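Sorting the children's clothes -- a small gallery
Jan 5, 2026

After the holidays we always have the same work in our house. The children have grown since September, and the clothes which were too big in autumn are now too small, or so it feels to me. This year I wanted to do it properly, with a plan, as I did last time for the winter coats. I hope it is useful for other parents who have the same heap waiting for them.

My method is simple. Every piece is laid flat one time, looked at from the front and from the back, and then it must go to one of three places: keep, give away, or cut into cleaning cloths. I do not allow a fourth place called "maybe". I tried it before, and the maybe bag stayed behind the door until summer.

I start with T-shirts, as they are the easiest. A T-shirt is either good or not good, and you see it at once at the collar.
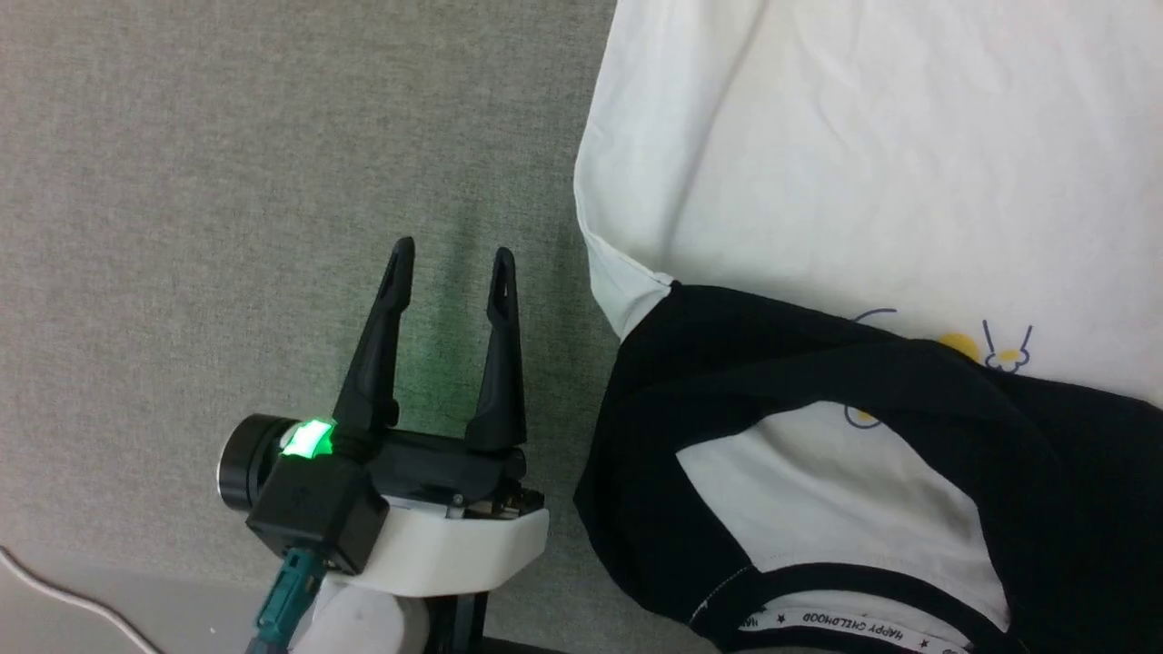 White T-shirt with black sleeves, "HAPPY CHILDHOOD" on the collar band.

Shirts with two colours need a little more attention in the wash. I turn them inside out and wash them at a low temperature, always with a colour catcher sheet from Merura. A pack costs 845 in our local money, so it is not cheap, but I use one sheet only when there is black and white together in the same piece. For plain white I do not need it.

When I find a stain, I put the shirt to one side and continue. It is a mistake to stop and run to the sink with each one, I lost a whole morning like this once. The stains wait very well. Later I do all of them together with the soap bar from Huter, which smells of lemon and lasts very long.

White things I put down first and leave as they fall. The folding comes afterwards.
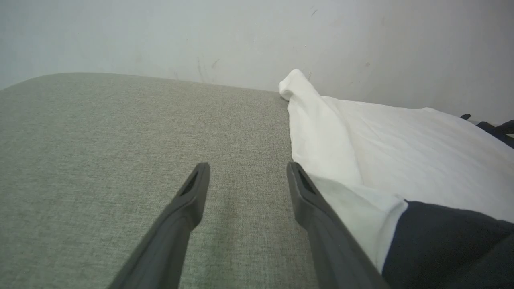
Anneli_home wrote under my last gallery that I should fold each piece immediately, or the white ones get creases which only the iron can remove. She folds on her knees in front of the television and is ready before the film ends. I have tried it her way -- my folds were not so nice, but I agree about the iron.

For folding I use the method with three parts: one side to the middle, the other side to the middle, then from the bottom up. The sleeves go back on themselves so they do not stick out. If the cloth is thin, I make one fold less, because a very small packet opens again in the drawer.

Dark things I keep apart from the white ones, also when they are clean. Small white fibres are easy to see on a dark shirt and you will spend much time with the lint roller.

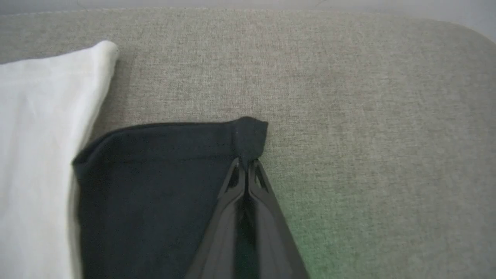

I take a dark piece by one corner first and give it a light shake before it goes to its pile. After this I check the seams under the arms, where small holes like to begin. One small hole can be repaired. With three or more, the piece goes to the cloths.

The clothes to give away go into paper bags from the Heinonen shop, which are strong and have good handles. Our collection point takes bags up to a certain size only, so please ask at yours before you fill a big one. I write the child's size on the outside with a thick pen, and the people there told me it saves them a lot of work. 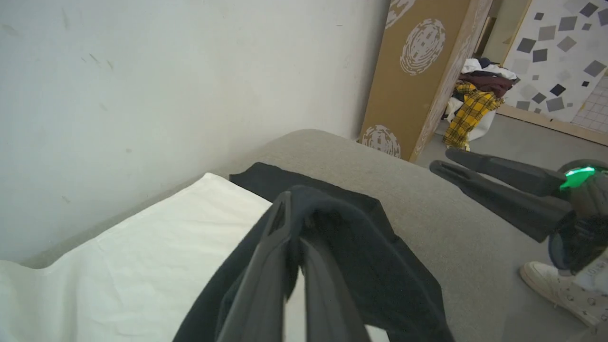 Black T-shirts I check near the window, in daylight. In the evening all black looks equally good, and in the morning you find that one of them has become brown or grey. The grey ones are still fine for sleeping or for painting.

For the pieces we keep for the younger child, I have a flat box from Plellivix with a lid. It holds more than 100 litres and goes under the bed. On the lid I stick a paper with the sizes, and I cross them out when something is taken.

Trousers and socks will be in the next gallery. The socks I have not started yet.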